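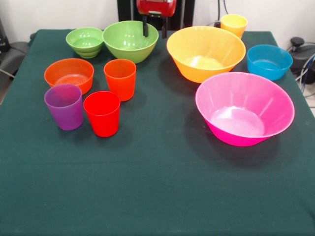 Figure 1. The cell with the bowls and cups set out on the green cloth and the gripper over the back of the table.

Looking After the Tabletop Cell: Gripper, Cloth and Cables
Second-year project report
Zohreh Bakhtiari and Mahsa Hosseinzadeh
Triltilham College, Kermani Laboratory
Submitted 7 July 2026

Introduction

When we chose our project in January we both thought we would be programming something clever. What we were given was the tabletop cell in the Kermani Laboratory, which the year above us had used hard and then left more or less as it stood, and the instruction from our tutor was to get it back into good health and write down how to keep it there. We were a little disappointed at first, if we are allowed to say so in a report, but by the end of the first fortnight we had both become very fond of it and rather protective when other groups leaned on the table.

The cell picks up plastic bowls and cups and moves them to another part of the table. The arm carries a gripper with two fingers, and everything happens on a cloth-covered table against the white wall. Students call the whole thing Clusell, after the label somebody once put on the control cabinet, and we have used that name too where "the cell" would have been confusing.

The report covers the condition we found it in, the work on the gripper, the business with the cloth (longer than we expected), the cables, and the checks we now do before each session. The programming of the pick routines belongs to another group and we have left it alone.

Condition at the start

The fault everyone complained about was dropped cups. Bowls were mostly fine, as the gripper takes them by the rim and there is plenty of rim to take, but a tumbler would often be lifted a little way, turn slowly between the fingers and fall over. People had got into the habit of raising the closing force whenever this happened, and the setting had crept up over the months without being written down anywhere. We wanted a proper starting point, so before touching anything we ran the cell through 165 picks using a mixture of bowls and cups and noted each drop in a notebook, along with which object it was and where it had been standing.

Two patterns came out of the notebook. Cups were dropped far more often than bowls, as we had been told. The other pattern was new to us: picks near the front of the table were worse than picks near the back, whatever the object. Mahsa thought at once that the table was not level and Zohreh thought the arm was sagging at full reach, and we spent an enjoyable afternoon each trying to prove the other wrong. We were both wrong, as it happens, and the cloth section explains why.

Work on the gripper

We began by taking the gripper off the arm, with the power isolated and locked off, and carrying it over to the bench. The fingers came off easily. Behind them, in the guides, there was a surprising amount of greenish fluff mixed with old grease. It had packed itself into the corner where the left finger slides, so that this finger closed late and the right one did most of the pushing. A bowl does not mind being pushed by one side, because it is wide and heavy enough to sit still. A light tumbler slides or tips, and by the time the second finger arrives the cup is no longer where it should be.

Cleaning the guides took a whole session. We used a soft brush, lint-free wipes and a wooden stick for the corners, and then a very thin smear of the light grease named in the gripper manual. Our first attempt was too generous and we had to wipe most of it off again. If you are following us, put on less than you think is decent.

While the fingers were off we looked at the gripping faces. They had been covered with thin rubber pads, and one pad had lifted along its lower edge and was holding the cup away from the finger. We peeled both off and fitted new ones cut from the same sheet (it lives in the second drawer, under the spare fuses). Please change them as a pair. We tried keeping the good pad to save material and the difference in thickness was enough to feel with a fingernail, and enough to make the cups turn again.

After refitting, we checked that the fingers met in the middle by closing them very slowly on a strip of paper. They were off to one side by 2 mm, so we loosened the mounting screws, shifted the left finger and tightened everything in turn, a little at a time. It took several goes, because tightening the last screw always seemed to pull the finger back. The closing force was then put down to the value in the manual and written on a card inside the cabinet door.

The cloth

We did not expect to write a section about a tablecloth. The cloth is a dark green, slightly fuzzy material, a bit like felt, and it hangs over the edges of the table. It is useful for a plastic bowl, which would skate about on a bare top, and the bright colours stand out well against it, so nobody wanted to lose it. It was also the source of the fluff.

It was the cause of the trouble at the front as well. The cloth had been held only along the back, with clips, and each time a bowl was pushed or dragged the front part moved a little and gathered into a shallow ripple. A cup standing on a ripple leans. It does not lean much, but the taller the object the further the rim travels, and the rim is where the fingers expect to be. We found this by accident when Mahsa smoothed the cloth with her hand to make room for her notebook and the next few front picks all went perfectly.

So we took the cloth off, shook it outside, went over it with a lint roller and brushed down the table beneath. When it went back on we pulled it evenly from the middle outwards and held it on the underside along every edge with wide hook-and-loop strip, where the arm cannot catch it. Some faint creases and a fold line have stayed in it from storage. We tried to steam them out with limited success, and decided to live with them after testing cups on the fold line and finding no extra drops there. The rule we have written on the card is that a crease you can see is all right, and a crease you can feel under your palm has to be smoothed before you start.

We did ask whether a smoother cloth would be better. The technician let us borrow a sample from the Drultadholm workshop, and it certainly shed less, but the overhead lights shone on it and the other group's routines did not like the glare. We went back to the green.

Cables

This was the dullest part of the work and possibly the most useful. The cables at the side of the table had been allowed to trail towards the floor in a loose bunch, and anyone pulling out a chair could tug them. We found no damage to any of the jackets, which was a relief. We checked each connector, replaced one strain relief that had cracked, and put a paper tag on both ends of everything so that the next person will not have to crawl about with a torch as we did. A tidier route along the underside of the table is still to be done. We ran out of time, and it needs a longer lead than the ones in the laboratory stores.

Results

With the gripper cleaned, the pads renewed and the cloth fixed down, we repeated the same run of picks with the same objects in the same order. There were 13 drops. Before the work there had been more than three times that, and the closing force had been a good deal higher as well. The front of the table is no longer any worse than the back. Most of the drops that remain happened when a cup stood very close to a large bowl and a finger touched the bowl's rim on the way down, and that is a question of how the finger approaches and where things are placed, so we have passed our notes to the programming group.

We should admit that we changed the pads, the guides and the cloth one after another and only did the full run again at the end, so we cannot say how much each one helped. Doing the run after each step would have been better. It takes a long time and we were impatient.

Checks before each session

Stroke the cloth flat from the middle to the edges and feel for ripples.
Look up between the fingers for fluff, and brush it out if there is any.
Press the lower edge of each pad to see that it is stuck down.
Open and close the gripper slowly with nothing in it and watch that both fingers move together.
Compare the closing force with the card in the cabinet door. If you change it, write it down.
Wipe the bowls and cups, inside the rims too, as a greasy cup slips whatever you do to the gripper.

Every 6 weeks the fingers should come off for a proper clean, and the cloth should be taken outside and shaken at the same time. We have started a logbook, which hangs on a string beside the cabinet, and we would be very grateful if people used the pen that is tied to it and left it there.

Thanks

We would like to thank our tutor for being patient about the grease, the technician for the cloth sample and the loan of the good screwdrivers, and the programming group, who gave up their slot twice so that we could finish our runs. The notebook with all the individual picks is in the laboratory cupboard with the spare pads.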